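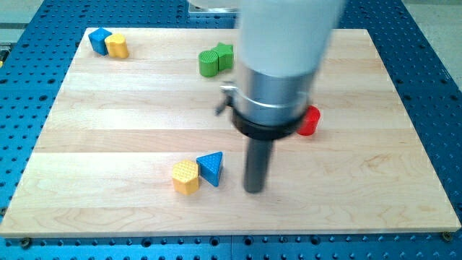
Hetorholm Station: Pre-Session Safety Checklist, Teaching by Hand and by Remote
Completed by: Hermenegildo Zamudio
Date: Wednesday, September 23, 2020
Site: Skarside, ground floor
Task: push-the-blocks, seven wooden shapes, single arm
Marks used: OK / FIX / N/A

Before I start: this is the best this station has looked since we set it up in May. Whoever tidied the tool drawer, thank you!

Section 1. Table and board

1.1 Breadboard table level, no rocking when leaned on. OK
1.2 Board bolted to table, near corners. OK
Comment: Both near bolts checked with the hex key. Please keep doing this by hand. The board is maple and will dent if somebody gets keen with the driver.
1.3 Board free of splinters, raised edges, tape residue. OK
Comment: Ran a cotton cloth along every plank joint and nothing snagged.
1.4 Table holes clear of loose screws and chips. FIX
Comment: Vacuumed a few crumbs out before the session. Marking it FIX so it gets on the weekly list. A dropped screw under the board edge is a pain to find later.

Section 2. Blocks

2.1 All seven blocks present (two blue, two yellow, two green, one red). OK
2.2 Blocks dry, no cracks, no flaking paint. OK
2.3 Blocks spread out, with open wood between groups. OK
Comment: I love a messy start. If every demonstration begins from the same neat row, the arm learns the row. Let a couple of blocks nearly touch, put one behind the arm, leave a pair in a far corner. The operator has to think a little, and the recordings are much better for it.

Section 3. Arm and pushing rod

3.1 Collar tight, no play when the rod is wiggled. OK
3.2 Side clamp on the silver section closed. OK
3.3 Rod straight, tip rounded and smooth. OK
Comment: Rub a thumb over the tip with the arm powered down. If you feel a burr, swap the rod. A rough tip will drag a line across the maple.
3.4 Tip height checked at the middle and at all four corners. OK
Comment: The tip should hover just over the wood and never press on it. The sheet of paper method works great: paper slides under freely, go on to the next corner.
3.5 Force limit loaded and tested against the foam pad. OK
3.6 Speed limit set to 50 percent for first-time operators. OK
Comment: Two new people on the remote today. They both asked for more speed within minutes, which I take as a good sign, but the limit stays until they've finished their first full set.

Section 4. Teaching by hand

4.1 Hand guiding switches on only while the enable button is held. OK
4.2 Arm stays put when the button is released. OK
Comment: Tried it high, low and at full reach. It stopped clean every time.
4.3 Sleeves rolled, lanyards off, long hair tied back. OK
4.4 Guide from above the collar, fingers never between rod and board. OK
Comment: Say this one out loud to every new person, then show them. The natural thing is to grab the rod like a pencil — please don't let anyone do it.
4.5 Second person at the stop button. OK

Section 5. Teaching by remote control

5.1 Hand controller charged, spare within reach. FIX
Comment: Spare was at two bars. Swapped it with the one from the Valdovinos bench and left a note there.
5.2 Pulling the link stops the arm. OK
Comment: Pulled the cable mid-move, three times. Lovely quick stop.
5.3 Operator has a clear view of the tip and the blocks. OK
Comment: From the left stool the collar hides whatever is behind it. Use the right stool or raise the left one a notch.
5.4 Nobody reaches onto the board during a remote run. OK
Comment: To reset blocks, operator calls "hands," puts the controller down, waits for the answer, then the helper moves them.

Section 6. Stops and records

6.1 Emergency stop pressed and reset, both buttons. OK
6.2 Stop logged in the binder. OK
6.3 Demonstration count carried forward. OK
Comment: 144 in the last batch brings this task to 3292. That is a lot of careful pushing by a small group, and you can see it in how smooth the newer runs are.
6.4 Bad runs tagged and kept. OK
Comment: Keep the clumsy ones! A run where somebody overshoots the star and comes back for it is worth having.

Open items
Weekly vacuum of table holes, add to Hendmont and Hetorholm lists.
Charging shelf needs a second dock.
Raise left stool, mark the height with tape.

Station cleared for use. Next check before the first run tomorrow.
H. Zamudio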